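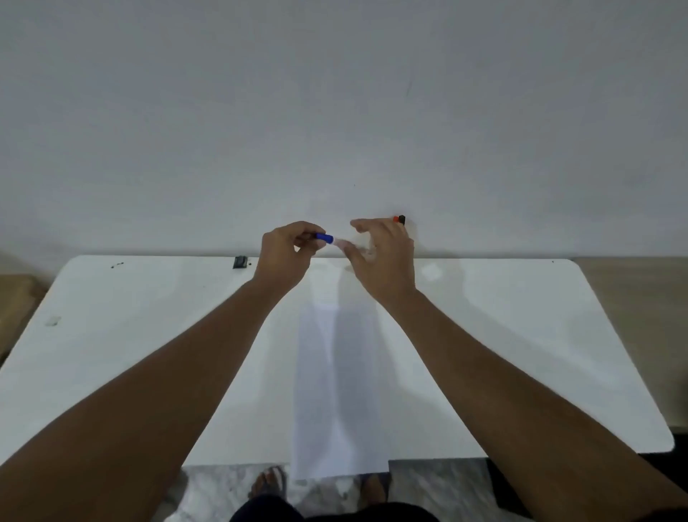 Handarbeit als Lernmaterial: Griff zum Stift mit blauer Kappe am weißen Arbeitstisch.

Robotik-AG Cukuvberg geht mit Projekt »Fernandes« in die zweite Phase

Cukuvberg. Die Robotik-AG des Schulzentrums Cukuvberg hat im April die zweite Phase ihres Projekts »Fernandes« aufgenommen. Die Schülerinnen und Schüler der Jahrgangsstufe 11 erstellen darin kurze Aufnahmen alltäglicher Handgriffe aus der Blickrichtung der ausführenden Person. Mit dem Material soll ein zweiarmiger Tischroboter den Umgang mit kleinen Gegenständen erlernen. Gearbeitet wird mit einfachen Mitteln: Stifte, Kappen, Papier und Glasgefäße auf einem weißen Tisch.

Bislang liegen 2721 Sequenzen vor, von denen 900 vollständig beschriftet sind. Die Beschriftung erfolgt in Zweiergruppen nach einem Leitfaden, den die AG im ersten Halbjahr erarbeitet hat. Festgehalten werden der Beginn und das Ende jedes Griffs, die beteiligte Hand sowie der Gegenstand. Weichen die Angaben innerhalb einer Gruppe voneinander ab, wird die Sequenz erneut vorgelegt.

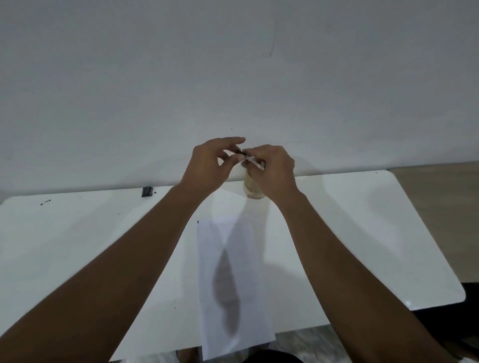 Schulnachrichten Cukuvberg · Ausgabe 115 · Seite 11

Besondere Aufmerksamkeit gilt Aufgaben, bei denen beide Hände dicht beieinander arbeiten, etwa über der Öffnung eines kleinen Glases. »Die Fingerspitzen verdecken einander, und das Objekt ist nur wenige Zentimeter lang. Für die Auswertung sind solche Sequenzen anspruchsvoll«, erläutert Projektleiter Thaddeus Thibodeaux. Transparente Gefäße würden von der verwendeten Software zudem weniger zuverlässig erkannt als Stifte.

Die Recheneinheit stellt die Firma Vemico für die Dauer des Schuljahres leihweise zur Verfügung. Ezekiel Castellanos betreut die technische Auswertung und bietet für die Mitglieder der AG eine Einführung in die Programmierung der Greifbewegungen an.

Die Ergebnisse werden vor den Sommerferien beim Schülerwettbewerb in Pusenness vorgestellt. Die AG trifft sich donnerstags um 14.30 Uhr im Fachraum Technik. Anmeldungen für das kommende Schuljahr nimmt das Sekretariat entgegen.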